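Histton Introduces the Vekville 5 Smartphone with Larger Battery and Longer Software Support

OLIVARES, February 1, 2020 – Histton today announced the Vekville 5, a mid-priced smartphone that replaces last year's Vekville 4 in the company's main product line. The new model keeps the screen size of its predecessor and brings changes to the battery, the main camera and the length of software support. It will be sold through the company's online store and through Tinden retail locations.

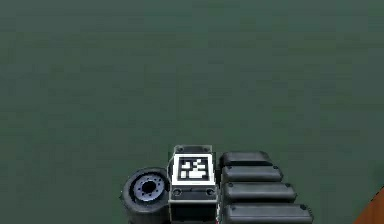

The Vekville 5 will be offered in three finishes at launch. The first is a dark green with a slightly uneven, mottled look, close to the broad flat surface shown with this announcement, in muted shades that run from teal to gray. The other two are plain black and pale sand. All three use the same matte back panel, and the side keys are matched to the color of the body. Existing Vekville 4 cases will not fit the new model, as the volume keys have moved to the left side.

The battery has been enlarged, and the charging system has been redesigned to limit heat during the final stage of charging. A charger and cable are included in the box. Owners may set an upper charging limit in the settings menu, a feature requested by business customers who keep their phones on a desk charger for most of the working day.
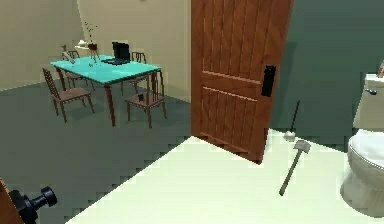

The main camera has a 12-megapixel sensor with a wider lens opening than before. Histton has also rewritten the software that handles indoor shots under mixed lighting, where the Vekville 4 tended to produce a yellow cast. Night mode now works on the front camera as well. The separate macro lens has been dropped – the main lens focuses at a shorter distance and takes over that role.

Histton will provide security updates for the Vekville 5 until August 2024. Updates will be released every month for the first two years and every three months after that. Owners of the Vekville 4 will continue to receive updates under the terms that applied when they bought their phones.
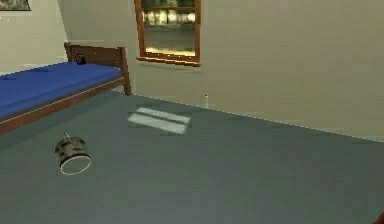

Tinden said in a statement that its stores had asked for a clear end date for updates, and that it welcomed having one in writing before the first phones go on sale. The retailer will accept trade-ins of any working Vekville model, with a credit of 20 dollars added to the assessed value during the first month of sales.

Advance orders open next week in the Histton online store. Orders placed there may be returned unused within 30 days of delivery. Full technical details, including supported network bands, are available under model number 2445 in the support section of the company's website.

About Histton

Histton designs and sells smartphones, tablets and accessories for home and business use. The company has its head office in Olivares.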